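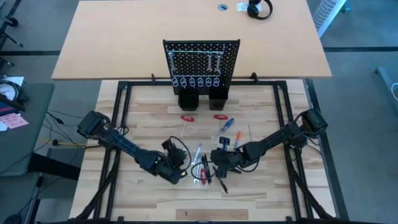 Open Day at Zotholm: Who Puts the Tools Away?

In July I visited the open day at Zotholm, a company that repairs and rents out small pumps. I went because my own workshop has the same problem as theirs: at the end of a shift the tools are everywhere, and somebody must stay and sort them.

We were 50 visitors, divided into small groups. My group began in the repair hall, where the work is still done by hand, and then we walked up to a carpeted office on the second floor. The tool sorting project is there. They call it Ziner.

The table has two black arms, one from each side, and a pegboard at the back with two bins under it. Wrenches and screwdrivers lie mixed on the wood, together with a marker and some cables. The task sounds easy. Wrenches go on the bar, other things go in the bins. Our guide told us that cables are the worst part, and that a wrench lying flat is also not simple to pick up.

The company has 2,000 hand tools in the building. Before the project started, they asked the mechanics which work they would like to give away. Sorting was first on the list, but many people wrote also that they did not want a machine near their own bench. So the plan is to bring the used tools upstairs on a cart and return them before the morning shift.

I asked what happens with the person who sorts now. At the moment two employees do it in turns, and they are the ones who teach the arms. One of them said she likes this better than the evening sorting, but her shoulders get tired in a new way. She also worries a little about what comes after the teaching is finished. The manager answered that both have a contract for inspection work, checking tools for damage. I would like to hear again in one year how it went.

After lunch there was a short talk from Deng, the firm which makes the carts. It was mostly about wheels. Coffee was good, parking was difficult – come by bus if you can.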